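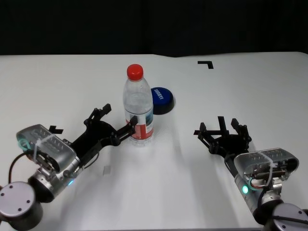
## Speaker notes – two-arm handling of clear containers

**Session: afternoon block, 40 slots including questions. Speaker: Otis Dvorak, Callitum.**

### Opening

Good afternoon, and thank you to the organisers for the invitation. I am speaking on behalf of the handling group at Callitum. The work was carried out jointly with our partners at Vadow, who wrote the planning software.

Our question is a narrow one. When a robot with two arms learns from human demonstrations, does it matter which arm the demonstrator chooses to begin with? Most published work leaves this choice to the operator and does not record it.

*(Pause. Next slide.)*

### Task

The main object is a full water bottle with a red cap, standing upright on a white table. A round blue object lies close behind it. We chose a clear bottle on purpose. The depth reading through the plastic is poor, and a method that relies on depth alone will suffer.

Black tape marks on the table give us fixed points of reference. Please mention that both grippers have several fingers, as the audience will mostly be used to simple two-finger jaws. One arm makes the approach and the other stays open on its own side.

### Method

We collected 300 demonstrations. Of these, 284 were kept for training. The remainder were set aside because the recording was incomplete – the list is in the appendix, with a reason against each entry.

Every demonstration carries a label stating which arm moved first. We then trained two policies on the same data. The first, Geddes, sees the label. The second, Grirnska, does not. All other settings were held the same.

*(If asked: the label is a single value given at the start of the run. It is not updated.)*

### Result

Each policy was given 60 trials. Geddes settled on one arm early and kept to it. Grirnska was more likely to start both arms together and then stop, most often when the bottle stood near the middle of the table. Show the chart here and allow time for it to be read.

The difference was small when the bottle stood well to one side. This should be said plainly, as the abstract could be read as claiming more.

### Limits

One bottle, one table and one plain dark background. We have not tested bottles that are part full, and we make no claim about them. Dr Dvorak's own view is that the label would help less with a larger set of demonstrations, but this has not been measured.

### Questions

Requests for the data should go to the Callitum office. Vadow will answer questions on the planner separately – please do not offer dates on their behalf.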